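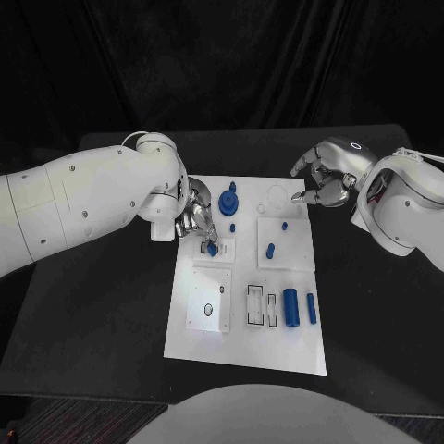 2/18/09

Up at six because the rain woke me. Went up the loft ladder in my dressing gown and the bucket was nearly full again, so I emptied it down the bath and put the washing-up bowl there instead, which holds more. The patch on the back bedroom ceiling has gone from the size of a saucer to the size of a tea tray. It has a brown rim. I drew round it in pencil so I can tell if it moves.

Rang Nguyen-Tran when they opened at eight. The man who came out in January has left and they had no record of his visit, so I had to go through the whole thing again: slipped slates on the north side, felt torn under them, lead round the chimney lifting at one corner. The woman was pleasant. She says 600 pounds if it is only slates and lead, more if the battens are rotten, and they can't tell until they have the slates off. Scaffolding is included in that. I wrote it down and asked her to put it in a letter. She said it would be a fortnight before they could start, weather permitting. I said yes. I had meant to get a second price from the firm in Skuvden but they have not rung back in two weeks and the ceiling will not wait for them.

Porridge, then cleared the back bedroom. Moved the bed against the inside wall and took the mattress through to the landing. It is standing on its side there and I have to go past it crabwise to get to the bathroom. Rolled up the rug. Under it I found the old lino from when we moved in, green with white flecks, in better condition than the rug. I might leave it showing.

The books were the worst of it. The bottom shelf stands against the outside wall and I had not looked behind it since the autumn. Two of the atlases have mould along the spines and Dad's bird book has swollen so that it won't close. I have stood it open on the kitchen table with sheets of kitchen roll between the pages and will change them tonight. The rest are in boxes in the hall. I labelled the boxes this time. 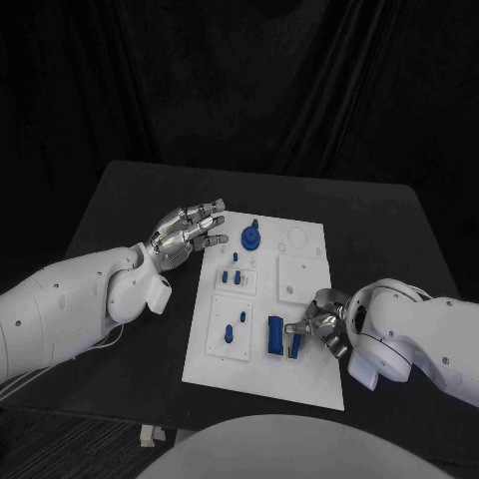
Two arms over the white board, black curtain behind.

Mei Villanueva came at half past ten to lend me her heater. It is a Zeltar, the oil-filled kind on castors, and it took both of us to get it up the stairs. One castor is missing so it sits on a folded beer mat. She says to leave it on low with the window open an inch, and that turning it up high only drives the damp into the next room. I had been doing exactly that with the fan heater since Christmas.

We had tea and she looked at the ceiling for a long time. She thinks the plaster will have to come down between the window and the chimney breast whatever the roofers find. When it happened at her sister's they tried painting over it and the stain came back through within the month. I don't want to think about plaster until the roof is done, but I have put it on the list.

She took the jam jars away with her for May, for the marmalade stall, though why they have marmalade in May I have never understood. I kept back four for myself. 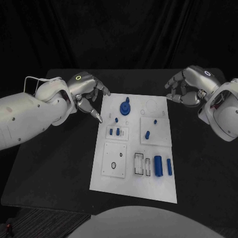 Afternoon

Rain stopped at one. Walked down to Sterkano for a dust sheet and another bucket. They had buckets but only the builders' sort, black rubber, heavier than I wanted. Bought it anyway. Also a tin of stain block, then stood outside and thought of Mei's sister and went back in and returned it. The boy on the till had to fetch someone to do the refund. The dust sheets come in packs of two now and you can't buy one.

Came home by the lane to look at the roof from the back. You can see it properly from the gate by the garages. I could make out the gap and a slate lying in the gutter, and I think that slate is half the trouble, because the water backs up behind it and has nowhere to go. Thought about the long ladder. Decided against. I am not going up there on wet stone with no one holding the bottom.

Number 10 have had theirs done all the way across and it looks very smart and very grey. I asked him over the wall who did it and he said his brother-in-law, who has since gone to Spain.

Back in by three. Changed the kitchen roll in the bird book. The ducks are coming apart nicely but the owls are stuck together in one lump and I have left them alone. Checked the pencil line on the ceiling and the stain had gone over it on the window side by the width of a finger. Drew a second line outside the first. Opened the window the inch. The heater ticks, but the air in there does smell better than it did this morning, less like a cellar.

Wrote to the insurance. They will say it is wear and tear, as they did about the porch, but the leaflet says to notify them at once and I don't want to be told afterwards that I should have. Walked it to the box before the last collection.

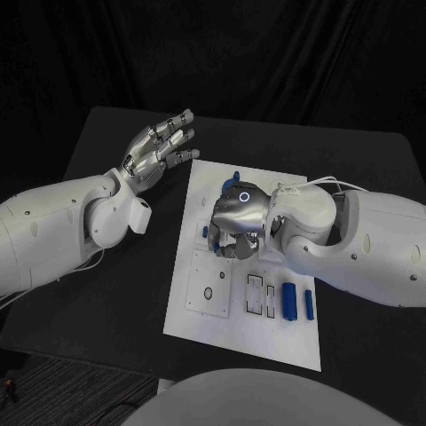

Money and jobs

Roof 600, out of the building society. That leaves the car, which needs its exhaust seen to before the spring. Put off the curtains for the front room. Put off the new kettle as well – the old one only leaks if you fill it past the line.

Ring Skuvden firm and tell them not to bother. Ask Nguyen-Tran where the scaffolding will stand, as the side passage has the bins and the hydrangea in it. Find out what a plasterer charges. Throw out rug, or ask Mei if she wants it for the shed. More kitchen roll.

Supper was the rest of the leek soup. Raining again at nine, not hard. Bucket back under the drip, bowl next to it.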